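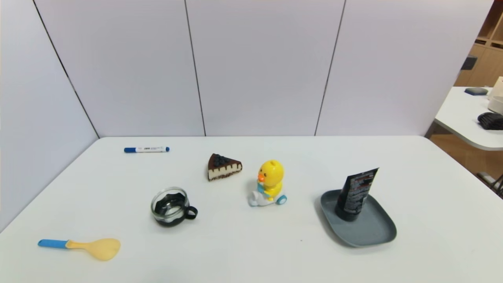 I'd gone over to Metness to talk about money, and the person who holds the purse strings for their robot cells got straight to it before I'd even found a pen. "Everyone asks what the arm costs," she said. "I wish they'd ask me what the table costs!"

She meant it, too. Her spreadsheet for the next cell has a line for the table (870 pounds, with the tray and fixings), another for the partition panels, and a third she just calls "bits". Bits are the things the arm practises on: a toy duck on a scooter, a slice of pretend cake, a marker, a spoon, a glass cup with a handle. Last year they came to 307 pounds, mostly bought one at a time by whoever was passing a shop.

"I used to wave those receipts through," she told me. "Now I plan for them, same as anything else. You want odd shapes. If you only buy boxes you learn about boxes."

The big decision is the gripper. They've had quotes from Cludis and from Stüber, and she's leaning towards Stüber, though it's dearer by 3,000 pounds once you add the spare fingers. I asked if that was hard to get past the people upstairs. She laughed – a bit wearily, I thought.

"They see two grippers that open and close. I see six weeks waiting for a part. So I put the waiting in the budget as well, in days, next to the price. That got their attention."

Software comes under Harnilent, which is their own name for the scheduling side, and she'd like to stop paying for it out of the repairs pot. "It was meant to be for one quarter," she said. "That was two Aprils ago."

What would she do differently, starting again? Lights first, she said, then the table, and leave the arm until you know what you're asking it to pick up. She'd also rent for a while before buying, which she didn't do and still grumbles about.

The order goes in once the Stüber people confirm the delivery charge. She was ringing them again as I left.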